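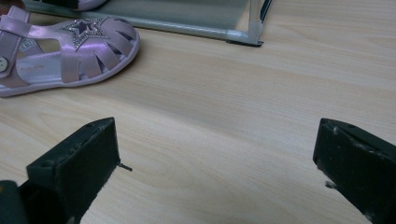 Où range-t-on les sandales d'un enfant quand l'été est fini ?

Dans une boîte qui ferme, avec la pointure écrite dessus, au sec, et les deux pieds ensemble.

C'était écrit ainsi dans le cahier de sa mère, à la page des chaussures, et Chiyo Kudo avait toujours suivi le cahier. Elle l'ouvrit sur le rebord de la fenêtre, relut la ligne, le referma. Il était un peu plus de seize heures. Le camion passait le lendemain matin et l'entrée n'était pas faite.

Elle avait commencé par les bottes. Les siennes, noires, dans le grand carton. Celles de la petite, trop courtes depuis deux hivers, dans le sac pour la voisine. Ensuite les baskets, les chaussons de gymnastique, une paire de sabots achetée à Rurkport un jour de pluie et portée une seule fois. Au fond du placard, derrière l'aspirateur, il restait une sandale lilas, brillante, avec une étoile sur le dessus.

Elle chercha l'autre. Elle vida le bas du placard, passa la main sous le meuble, regarda derrière la porte. Elle trouva une pince à linge, un ticket du ferry et un capuchon de stylo.

– Tu as vu ta sandale ? cria-t-elle vers la chambre.

– Laquelle ?

– Celle avec l'étoile.

– Elles ont toutes les deux une étoile, dit la petite.

Elle arriva en chaussettes. Elle avait sept ans et tenait un rouleau de ruban adhésif qu'on lui avait demandé trois fois de reposer. Elle prit la sandale, s'assit par terre et essaya d'y entrer le pied. Les orteils passaient, le talon dépassait de beaucoup.

– Elle est trop petite, dit Chiyo.

– Elle a rétréci.

– Non. C'est toi.

La petite réfléchit, retira son pied et passa le doigt sur les brillants autour de l'étoile. Elle les avait mises pour le mariage à Prosovari, en juin, et tout le monde lui avait parlé de ses chaussures. Un oncle avait demandé si elles existaient en quarante. Elle avait dansé avec lui jusqu'à ce qu'on coupe la musique, puis elle s'était endormie sur deux chaises, sous un manteau, les sandales aux pieds. Son père l'avait portée à la voiture. C'était le dernier été où il avait habité avec elles.

– L'autre est chez papa, dit-elle.

Chiyo posa le chiffon.

– Depuis quand ?

– Depuis les vacances. Je l'avais mise dans mon sac pour qu'il y en ait une là-bas.

– On ne peut rien faire avec une seule sandale.

– Ce n'était pas pour marcher.

Chiyo ne répondit pas tout de suite. Elle alla chercher une boîte dans la cuisine, une boîte Strebel qui avait contenu des verres, et enleva les séparations en carton. Elle y mit du papier de soie. Avec le feutre, elle écrivit la pointure sur le côté, vingt-huit, puis elle s'arrêta, parce que le cahier disait les deux pieds ensemble et qu'elle ne savait pas quoi noter après.

– Tu veux que je lui demande de la renvoyer ? dit-elle.

– Non.

– Il le ferait. Ça ne coûte pas cher, un petit paquet.

– Non, dit la petite. Si tu la fais revenir, il n'y en a plus là-bas.

Dehors, un voisin essayait de garer sa voiture entre deux autres et s'y reprenait. Il restait les manteaux à décrocher, la tringle à dévisser, et il fallait encore appeler la maison Ledley pour les clés du nouvel appartement avant la fermeture du bureau. Presque deux cents kilomètres les séparaient de lui maintenant. À partir du lendemain, ce serait plus. Elle avait regardé le trajet le matin même, en buvant son café, et avait fermé la page sans noter le chiffre.

Elle ajouta sous la pointure, en plus petit : gauche chez nous, droite chez lui. Puis elle regarda la sandale de plus près et demanda à la petite si c'était bien la gauche.

– Je ne sais pas, dit la petite. Essaie-la.

Chiyo retira sa chaussure et posa la sandale contre son propre pied, pour comparer la courbe. La petite rit. Elles restèrent un moment assises dans l'entrée, puis Chiyo coucha la sandale dans le papier et tendit la main pour avoir le ruban adhésif.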